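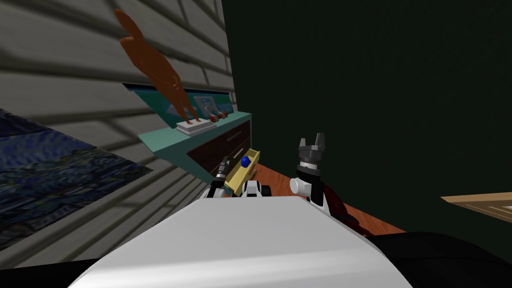
How long does a sourdough starter take before I can bake with it?

Plan on two weeks if you are making one from scratch with flour and water. If you bought a dried packet of our Grirniris starter, it should be ready in 7 days. A starter is ready when it doubles in size after a feeding and does so several feedings in a row. One good rise on day three is common and doesn't count. It often goes flat for a few days after that. Keep feeding it.

Home Shop Starters Flour Help Contact

Starter and Bread FAQ
Brolter Baking Supply
Last updated 13 Jun 2022

What flour should I feed it?

Unbleached all-purpose flour works fine. Whole wheat or rye will speed things up in the first week. Many customers start with half whole wheat and half all-purpose, then move to all-purpose once the starter is rising well. Bleached flour can work, but it tends to be slow.

You can change flours at any time. Expect a day or two of odd behavior while the starter adjusts.

How much do I feed it?

Equal weights of starter, flour and water. We keep ours small: 40 grams of starter, 40 grams of flour and 40 grams of water. In hot weather you can cut the starter to half that amount and leave the flour and water the same, so it doesn't run out of food overnight.

Do I need a scale?

It makes things easier. A cup of flour can weigh quite different amounts depending on how it was scooped. If you only have cups, use a little less water than flour by volume to begin with – no, not equal cups – and aim for the thickness of pancake batter.

Can I use tap water?

In most towns, yes. If your water smells strongly of chlorine, leave a jug out on the counter overnight. Some water systems use chloramine, which does not leave the water that way, and for those a carbon filter or bottled spring water is the better choice. Your water supplier can tell you which one it uses. Don't use distilled water for long stretches.

My starter has a dark liquid on top. Is it ruined?

No. The liquid is called hooch, and it means the starter is hungry. Pour it off or stir it in. Stirring it in gives a sourer starter. Feed twice a day until it perks up.

What about mold?

Throw it out. Fuzzy spots in any color, or pink or orange streaks, mean the whole jar goes, including the parts that look clean. Wash the jar in hot soapy water before using it again. If you have some dried starter put away, you can begin again from that.

It smells like nail polish remover. What now?

Same cause as the hooch. It needs food, or it is sitting somewhere too warm. Move it to a cooler shelf and feed it more often. The smell should fade over a couple of days.

Where should I keep it?

On the counter if you bake several times a week. A kitchen in the low to mid 70s Fahrenheit is ideal. In the refrigerator if you bake once a week or less, with a feeding once a week. A starter that has been forgotten in the refrigerator for a month or two can usually be brought back with three or four feedings at room temperature.

Should the lid be tight?

Loose. Gas needs a way out, and a sealed jar can crack. Our Skostimura jars come with a glass lid and no clamp for this purpose. A regular jar with the lid set on top and not screwed down does the same job.

What is the discard, and do I have to throw it away?

Discard is the portion you take out before feeding. Without it the amount would double every time. Once your starter is established, you can keep the discard in a covered container in the refrigerator for up to a week and use it in pancakes, crackers, waffles or pizza dough. Discard from the first week is best put in the compost. It doesn't taste good.

Don't pour it down the sink. It sets like paste.

How do I know the dough has risen enough?

Go by size, not the clock. For most of our recipes the dough should grow by half to three quarters, with a domed top and bubbles along the sides. If you are unsure, use a straight-sided container and mark the starting level with a rubber band.

After shaping, press the dough with a floured finger. If the dent springs back right away, wait longer. If it comes back slowly and only part of the way, bake it.

My loaf came out dense. What went wrong?

Usually the starter was weak or the first rise was too short. A cold kitchen can add hours to the rise. Try the next loaf with starter used at its peak, when it has just doubled and the top is still rounded. If the crumb is dense with a few very large holes, the dough was almost certainly underproofed.

A gummy center is another matter. That can come from cutting the loaf too soon. Give it two hours on a rack, longer for rye.

What size loaf does your basic recipe make?

It makes one round loaf with a dough weight of 800 grams before baking. It fits a standard banneton and a medium Dutch oven. The full recipe is printed on the back of the Chantharasri bread flour bag, and we will send a copy if you have thrown the bag out.

Can I bake without a Dutch oven?

Yes. Use a heavy baking sheet or a stone, and put a metal pan on the rack below. Pour in a cup of hot water when the loaf goes in and shut the door. Wear oven mitts, and keep water off the door glass. Take the pan out after 20 minutes so the crust can dry.

Can I freeze the bread?

Yes, once it is completely cool. Slice it first if you want to take out a piece at a time. Double-bag it and use it within three months. Whole loaves thaw on the counter in a few hours and do well with five minutes in a hot oven.

Do you ship starter in summer?

We ship dried starter all year. Live starter stops at the end of May and comes back in the fall, as the packets swell in hot trucks. Orders are packed the next working day. If your packet arrives damaged, write to us within 27 days and we will replace it.

Was this page helpful? 27 people said yes
7 comments

Related pages
Drying and Storing a Backup Starter
Rye Starter Basics
Discard Crackers
Choosing a Banneton
Shipping and Returns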